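# Pressing Our Own Record: The Nultbridge Tape Project

August 27, 2020

Our group wanted to find out whether a band with no label could put out a real record, start to finish, in one school term. We got the answer (yes!) and a five-song EP called *Cletstead*, named after the town where most of it was written.

The band is Hung, a four-piece that plays slow, loud guitar music with a lot of echo. Chak-lun Chuang sings and wrote all the lyrics. The rest of us split up the recording, the mixing, the sleeve design and the release plan, and everybody ended up doing a bit of everything anyway.

## Recording

We started in April with demos on a phone, and they were rough, but you could already hear that "Cimbridge" was going to be the single. It has this huge chorus that drops out to one voice and a bass note, and the first time Chak-lun sang it all the way through we just sat there grinning. We recorded the drums in one long session and added guitars over the next few weeks. The vocals took longest. We ended up keeping the third take of "Cimbridge" even though there's a chair creak in the second verse -- it had the best feeling.

Tempo was our biggest problem. We had set the click at 100 and the song felt rushed, so we went down to 90 and re-did everything except the backing vocals, which we stretched to fit. If you listen on headphones the stretch is audible on the long notes. We like it now.
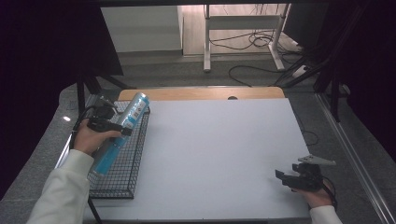

*Fig. 1. A silver-and-blue aerosol can, tilted over a white tabletop board.*

## Mixing and the sleeve

Mixing was the part we knew least about, and I loved it. We learned to cut the low end on the guitars so the bass had somewhere to live, and to check every mix on bad speakers as well as good ones. The title track went through more versions than all the other songs put together.

For the sleeve we went with hand lettering and one flat color, with the lyrics on the back. The lyrics sheet had a typo in the last line of "Nultbridge" and we caught it the night before printing.

## Release

We made 100 cassettes and put the songs online the same day. "Cimbridge" went up first, two weeks ahead of the rest, and passed 2,000 plays before the EP was out, way past what we'd hoped for! Most listeners stayed through the whole song. The quieter closing track did much worse, and we think putting it last hurt it.

## What we would change

- Settle the tempo before recording any drums.
- Write down mic positions. We had to guess ours when we re-did "Cletstead".
- Start the sleeve earlier, while the songs are still being recorded.

Hung is already writing again, and two of us are staying on to record the next one. The session files and the lyric sheets are in the project folder, along with the faster version of "Cimbridge" for anyone who wants to compare.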